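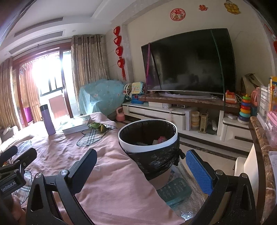

3. Looking after the hand-held gripper

By October the gripper had become the part of our project that we all had an opinion about, so Charmaine Tshabalala and I asked if we could take on its upkeep properly and write this chapter between us. We had both come to Modise, as our group called the project, expecting to spend our time on the software, and we were rather surprised at how much we enjoyed sitting at a bench with a screwdriver and a mug of tea instead.

3.1 How it is set up

The tool is carried in the hand and closes two black jaws on whatever is to be picked up. Ours don't match. The left one is an angular finger, and the right one has a blue textured pad on its inner face, which is the piece that gave us most of our work. Each jaw has a silver screw near the end, and we soon learned to look at those two screws before anything else.

Much of our practice was in ordinary rooms with ordinary things in them, a small bin with its bag knotted at the side, a bottle, a thick book, and these are a good deal less forgiving than the foam blocks we began with in the lab. A thin bin liner in particular will find any gap between pad and jaw, and it was while practising on one that Charmaine first felt the pad shift under load.

3.2 The pad

We took the pad off and found that the glue had let go along the lower half. Our first repair, I am sorry to say, lasted a single afternoon, as we had been impatient and put the gripper back to work too soon. Archana Rathore, who supervised us and was very kind about it, had us scrape everything back to the bare face, wipe it down twice and leave it clamped overnight. That second attempt held for 7 weeks and was still holding when we handed the tool over.

3.3 The screws

The screws were a slower puzzle. They worked loose a little at a time, and the jaws would then meet slightly crooked. We tried simply doing them up harder, which marked one of the heads and did no good at all. A small drop of thread lock settled the matter, and after that we checked them every 50 grasps or so with the short driver from the Sodard kit (please put it back in the lid, it does roll away).

3.4 The routine we left behind

Before a session, close the jaws slowly and look at the tips against the light. Try each screw with the driver. Press along the pad with a thumb, from the tip downwards, and stop if any corner lifts. Afterwards, wipe the pad with a barely damp cloth and put the tool away with the jaws open, so that the pad isn't squashed.

Dineo Joubert has the spare pads and the log book now, and would be glad of a note whenever a pad is changed. We did mean to compare a softer pad as well, but the one we ordered came in the wrong thickness and we ran out of term.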